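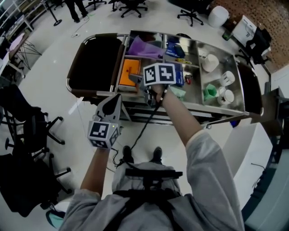
Service cart, top tray during sorting: mugs and green cup in the right compartment, cloths and boxed goods to the left.

Print this page | E-mail this report

Kastdale office services – progress report to Tutum, 1 December 2017

Work this period covered the stainless steel service cart and its compartmented top. The aim is a fixed layout, so that cups, cloths and packaged supplies are put back in the same sections after each round. Cups are assigned to the right end. Cloths and boxes share the remaining sections until the layout is final.

Spending to date is 1524 against a grant of 2305. The Aerts invoice for replacement casters, 100, is included. A further 500 is reserved for dividers.

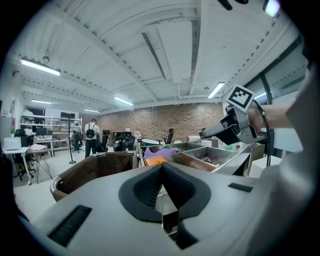 The purple cloth and the orange item are still stored together on the left. Cloths take up more room than planned when they are not folded, and small items get lost under them. We propose a separate section for small items – the Levness divider set would allow this without cutting metal.

Remaining in December: label the sections, fit dividers, issue a one-page layout sheet.

Print | E-mail

Comments (3)

Will the lower shelf be covered by the layout sheet too?

Please fold the cloths. It solves half of this.

Is the divider set dishwasher safe? The old ones warped.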